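For my civics project I picked the Custby council primary, which had 850 ballots and hardly any news coverage. I read both campaign mailers and then went through the county results — way more fun than I expected! 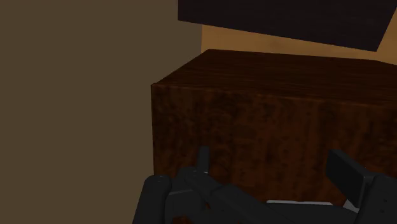

So who won the Haque Street precinct? The challenger did, with 265 votes to 129.

I figured the bus route to Darance would be the big issue, but both mailers spent more space on property taxes. My next step is comparing turnout with the August runoff in Cillier.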